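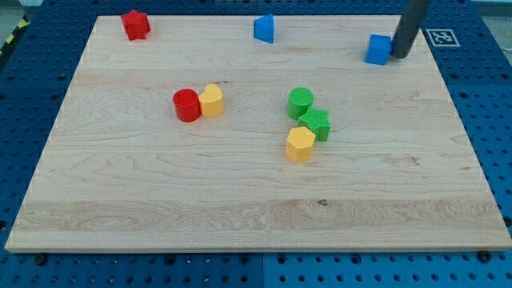 Colored shape blocks on a maple board at the Flilley toy library.

Shape blocks come back to the Flilley toy library with a new board to play on

4/23/18

If you have stopped by the Flilley toy library in Skamville with a little one lately, you have probably been asked where the shape blocks went. They have been off the shelf for most of the winter, and for a certain kind of three-year-old that is a very long time indeed. The good news is that they are back, and they now have a handsome piece of maple to go with them.

The blocks are simple plastic shapes in red, blue, yellow, green and so on – stars, cylinders, a cube, a heart, a five-sided one that the children mostly call "the house." They were among the very first things the library lent out when it opened, and they have been through a great many living rooms, car trips and rainy weekends in the years between.

Yaa Boateng, who runs the lending desk, said the blocks themselves have held up beautifully. The old board was another story. It was a thin painted thing that had warped along one side, so a cylinder set down at one end would go wandering off to the other.

"Some of the kids thought that was the game," Boateng said. "I had a little boy in tears when I told him the new one would be flat."

The new board was made by Krešimir Leka, a retired cabinetmaker who lives a few streets over and whose granddaughter is a regular. He had the maple sitting in his garage, left over from a kitchen he worked on years ago, and he had never quite found the right use for it. It is a light-colored piece with long streaks of grain running across it, a darker band along one side, a pretty swirl of figure near one corner and a small dark knot.

Leka was asked whether he had thought of cutting around the knot, and he seemed a little hurt by the question.

"The knot is the best part," he said. "My granddaughter parks the star on it. If I cut it off, where does the star go?"

He spent 2 evenings sanding the board and another one going over the edges so there would be nothing sharp for small hands to find, and he would not take any money for it. The library gave him a coffee cake, which he says was more than fair.

Parents who remember the set will notice that the two green pieces are ribbed, while the red cylinder is smooth and glossy. Eleni Nikolovski, who leads the morning play hour, likes to put the red and green cylinders next to each other and let the children run a finger over both. She finds that the toddlers go for the colors first and the older ones like to argue about the shapes. The heart causes the most discussion, she said, as there is always somebody who wants to know whether it can stand on its point, and somebody else who is quite sure that it can.

Her own favorite is the blue triangular block. "It looks like a slice of something," she said. "We have served it as cheese, as pie and as a very small mountain."

The set goes out on the same terms as everything else on the shelves. Families may keep it for 3 weeks, and it can be renewed once if no one else is waiting. Membership is still $37 a year for a household, and there is a box by the door with slips for anyone who would like help with the cost – just fill one in and hand it to whoever is at the desk. The board travels in its own cloth bag, sewn by Eleni Hoxha from a pair of old curtains, and Boateng asks that it please come home in that same bag and not loose in the trunk with the groceries.

A few small requests while we are at it. The blocks may be washed in warm soapy water and dried with a towel. The board should only be wiped with a damp cloth and never left to soak, and it should not go anywhere near the dishwasher. If a piece goes missing, please say so. It happens to everyone, and a lost block has been known to turn up months later in the toe of a rain boot.

For those who would rather try the set before carrying it home, it will be out during the morning play hour for the next few weeks. The library is also gathering toys for its August swap and has room for 50 more items, with wooden puzzles and dress-up clothes especially welcome. Donations can be left at the desk during opening hours, and Boateng would be grateful if the puzzles were put together once beforehand to see that all the pieces are there.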